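Keeping Older Workstations in Service: A Conversation with Ayantu Gudeta

The equipment renewal office at Marnville College occupies two rooms on the ground floor of the engineering building. Desktop computers and workstation towers retired by the teaching departments are brought there, inspected, and either returned to use or dismantled for parts. In the last academic year the office received 1,051 machines. Ayantu Gudeta has supervised the workshop since it was established, and she spoke with the college bulletin in July, during the period between the summer intake and the return of students.

Ms. Gudeta described the work as largely a matter of inspection. "People imagine that we spend our days soldering," she said. "Most of what we do is open the side panel, look carefully, and write down what we find. The repair itself is often short."

Each tower is logged under a shelf number and given a paper card that stays with it until it leaves the building. The card records the department of origin, the condition of the case, the parts present, and the parts removed. Ashok Rajput, who manages the stock room, introduced the cards after an early attempt to keep the same information in a shared spreadsheet. "The spreadsheet was always in the other room," Mr. Rajput said. "The card is on the machine. When the machine moves, the card moves."

Workstation towers receive more attention than ordinary office desktops. They were purchased for drafting, simulation, and image work, and their cases and boards were built to a higher standard. Many have several expansion slots, and some still carry a professional graphics card that a teaching laboratory can use. Of the towers examined last year, 241 were returned to service, principally in the drafting rooms and the library.

Asked which part of the inspection requires the greatest care, Ms. Gudeta named the processor socket. The pins in the sockets of many workstation boards are fine enough to be bent by a fingertip or a dropped screw, and a board with a damaged socket is seldom worth repairing. Technicians in the workshop are expected to examine the pins under a magnifying lamp before any processor is fitted.

"I ask new staff to look at the socket from two sides," she said. "Light from one direction will hide a bent pin. Turn the case and look again."
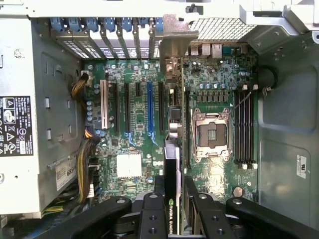 What happens to the memory and processors taken out of the towers?

They are tested separately, sorted by type, and kept in labeled antistatic trays until a suitable board is ready for them.

Yabsira Negussie is responsible for this sorting. He explained that memory is matched in sets before it is assigned, and that mixed sets are a frequent cause of machines being sent back. "A computer may start perfectly well with unmatched memory and then stop in the middle of a class," he said. "We would prefer to find that out on the bench." Matched sets are tested overnight, and the results are read at 8 in the morning, before the workshop opens to the departments.

Graphics cards are handled under a separate procedure. Each is cleaned, checked for worn fan bearings where a fan is fitted, and run under load. Last year 114 cards passed and were placed in stock. Those that failed were sent to Trandov, the recycling contractor used by the college, together with damaged boards and power supplies.

Ms. Gudeta was direct about the limits of the program. Some machines are too old to run the software the departments require, and others use more electricity than their remaining usefulness can justify. Older expansion slots present a more difficult question. Two laboratories continue to operate measuring instruments that depend on legacy PCI cards, and the office therefore holds back towers that can accept them. "Those boards look out of date to a visitor," she said. "To the materials laboratory they are the reason an instrument still works."

The workshop has 4 benches and intends to add another before the next intake. Ms. Gudeta has also asked the departments to leave processors and memory in place when they retire a machine, as parts removed in haste are more likely to be lost or damaged. Requests for refurbished workstations may be made to Mr. Rajput at the stock room counter and should state the software to be used and the number of displays required.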